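Workshop notebook, newspaper cuttings and radio monitoring
August 2003

Continued from the last entry. I have now read through all the cuttings on the Benavides paper and the closing of its printing licence. My task was to check how the other papers reported it, and how much each one simply copied from the ministry statement.

Gutside gave it the front page for two days and then stopped completely. I do not understand yet why they stopped. In the second article they say that the licence was "not renewed", while in the first one they wrote "withdrawn". These are different things under the press law and we must not mix them in our summary. I marked both words in pencil on the copies.

Diton printed the ministry statement almost complete, with a new headline and no name of a journalist. I compared it line by line. Only the last paragraph is their own, and it is a comment about the price of paper.

For the radio part I listened to the evening bulletins again. The sound is weak on the second cassette and I lost the beginning of the interview with the deputy minister. If a colleague has a better recording, please leave it on my desk with a note. I have transcribed what I could hear, with question marks at the uncertain words. Please do not quote from those parts. 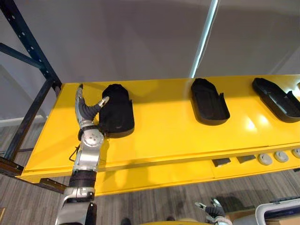
Coding of the articles: I used our old sheet with the same categories as last year (official source, opposition source, own reporting, unclear). The category "unclear" is getting too big. Out of 100 articles I put 30 there, and I am not satisfied with this. Many of them say "according to observers" and the observers have no name and no organisation. I propose that we make a separate category for unnamed observers, but then the older articles need to be coded again, so I will wait until we have discussed it.

Farnus sent the translation of the court decision. It is readable, but the word "defamation" appears in it where I would expect "insult". In the original law these are two separate articles with different penalties. I have asked them to check it and have had no answer so far.

Still to do:
- find the Gutside edition with the letter from the printers
- correct the dates in my table, two are in the wrong column
- ask for the text of the September amendment from last year, our copy misses the last page
- write the summary, maximum two pages

The coding sheets are in the grey folder, older ones at the back. I kept the first version of the table also, in case my corrections are wrong.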